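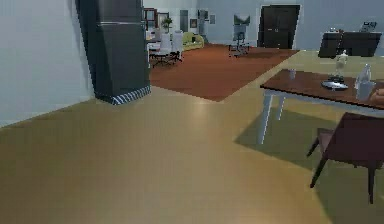 Old fridges to be collected free of charge in Ellel

Tue 22 July

Households in Ellel can now give away an old refrigerator without paying, the town council has announced. The service will run until the end of December and is carried out by the recycling firm Dunitia.

Until now, residents had to bring large appliances to the depot in Nernier by themselves or pay 40 euros for a collection at home. Many people have no car big enough for this, and last year the council removed 637 appliances which were left beside roads and in the woods.

The firm expects to collect more than 800 refrigerators and freezers before the service ends. The cooling gas is taken out first — this must be done by trained staff — and then the metal and the plastic are separated at the Baidoo plant.

Residents can book a day by telephone or at the town hall desk. The appliance must be empty, unplugged and placed on the ground floor. People who live higher up and cannot move it should mention this when they book, and two workers will come inside to carry it down.

Shops and restaurants are not included. For them the price stays at 100 euros for each appliance. The council will decide in winter if the free collection continues next year, and if washing machines will be added.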